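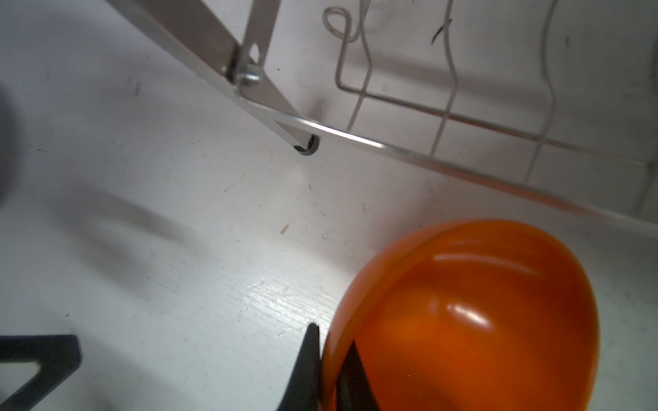
The grip-release fault on the dish rack cell took up most of our Saturday, November 16, 2024 meeting, and thank you to everybody who gave up a morning for it. Hatem Kabbaj opened by going back over the complaint, for those who had only heard it second hand. In plain words, the gripper gets the "open" command, the software reports that it has opened, and the fingers go on squeezing. He asked us to look at how close the two black fingers come to the side of that glossy orange piece, and how near the rubber foot of the rack stands, to get a feeling for how little room there is if the arm pulls away while it still has hold of something. Everyone agreed that this is a safety matter and should be logged as one, even though all we have lost so far is a saucer and a good deal of patience.

Minutes of the last meeting

Approved with one correction. The earlier minutes said the Gemlow controller had been updated at the Tovutley workshop. It was updated at Barnedberg, and Tovutley still has the old version. Doğukan Canpolat apologized for the mix-up, which was kindly received, and we moved on.

1. What the log shows

Doğukan had gone through the whole log for the cell, 3,024 grip cycles from start to finish, and he had clearly put in some late evenings. The first missed release comes at cycle 606. It cleared by itself and no one made a note of it. The second comes at cycle 1,139, and after cycle 1,778 they turn up often enough that the operators started keeping a hand near the stop button, which we all felt should have been reported that same day. Doğukan was quick to say that no one is in trouble over it, and that he would much sooner have ten reports of nothing than miss one like this.

There was a long and friendly discussion of whether the trouble is in the motor, the wiring or the software. Hatem leans toward the wiring, where the cable bends at the wrist. Doğukan leans toward the software, as the "opened" message is sent when the command goes out and doesn't wait for the finger position to be read back. They may well both be right, and we agreed to test the two things separately so that we don't fix one and hide the other.

2. Contact with the rack

The second worry is what happens when the fingers close on the frame of the rack itself. A missed release on a cup is a broken cup, but a missed release on a steel bar means the arm is pulling against the whole rack, with the other arm working a short reach away. 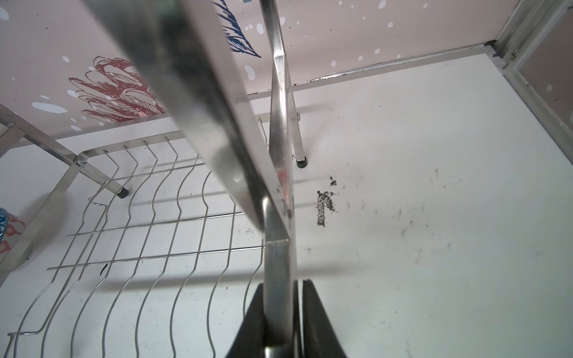

Gripper fingers on the upright steel bar, dish rack behind.

Hatem reminded us that the force limit was set with crockery in mind and was never looked at again for metal. He would like a lower pulling limit whenever the gripper is near the frame, and a full stop of both arms if the limit is passed. At present only the arm with the fault stops, and the other one carries on with whatever it was doing. Several of us hadn't known that, and there was a bit of a silence - then a good many questions all at once. It was agreed without a vote that this can't wait for the wiring test.

The marks on the work surface were brought up too. Doğukan asked that the surface be wiped down before each test run, so that any fresh scrape can be told from an old smudge. Agreed.

3. Running the cell in the meantime

We talked over whether to shut the cell down altogether. Hatem was for it at first, and there was plenty of sympathy for his view. In the end we settled on supervised running only, at reduced speed, with one person at the stop button who has no other job to do.
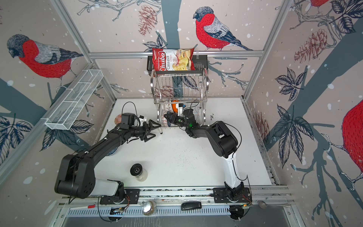

Both arms may be powered during these runs, but only one is to move at a time, and the other is to be parked well clear of the rack before anything is picked up. Loose items along the front rail are to be put away before power goes on. Glass stays off the table until the fault is closed.

Zerouali has offered to lend us a spare wrist cable, and we accepted gladly.

4. Actions

Hatem Kabbaj: swap the wrist cable and repeat the release test with no other change made.
Doğukan Canpolat: change the "opened" message so it waits for the finger position, and set both arms to stop together.
Both: write up the fault for the safety log and send a copy to Tovutley.

5. Any other business

The kettle is working again. The next meeting will be in December, on a day to be settled by email, and Hatem will bring the old cable along so that we can all have a look at it.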